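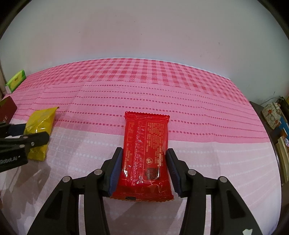
Section 3: Filling and Checking the Snack Drawer

Last updated: August
Reading time: 3 minutes

This section covers sealed snack packets in the Lekano drawer unit. Upendo Rugemalira wrote the first version. I have cut the parts I couldn't get to work.

Before you start

Spread a cloth on the table. The old guide asked for a plain white one. Patterned is fine, whatever Laur's leaflet says about contrast.

1. Lay each packet flat with the printed back up. Most of what you need is on that side.

2. Look along both crimped ends. The teeth of the zigzag edge should be whole and the ridges should run right across. One end often flares wider than the other, and I wouldn't reject a packet for it.

3. Check the long back seam. Crinkled film is normal. A gap is not.

4. Find the date. It may be in a small table, in a line of digits near the seam, or somewhere else entirely. If the text runs lengthwise, turn the packet.

Note: Small gold print on glossy red film is hard to read under a ceiling light. Tilt the packet until the glare moves off the line you want.

5. Scan the QR code if you like. Creases and reflections can defeat a phone, and I have yet to see a code tell me more than the panel beside it. Write the date on the drawer card by hand.

6. Stand the packets on end in the drawer, oldest at the front. The maker claims the drawer holds 40. Mine closed properly on nearly 15.

Caution: Do not squeeze a packet to "test the seal." Subira Lyimo swears by this. I have swept up after it.

Caution: A packet with no date you can read goes in the side tray until someone can read it. Guessing from the color of the film is not a method.

7. Go through the drawer again after 90 days. The earlier guide said monthly, which I doubt anyone did.

Empty packets: follow the disposal symbol on the back and your local rules. Where the two disagree, go with the local rules.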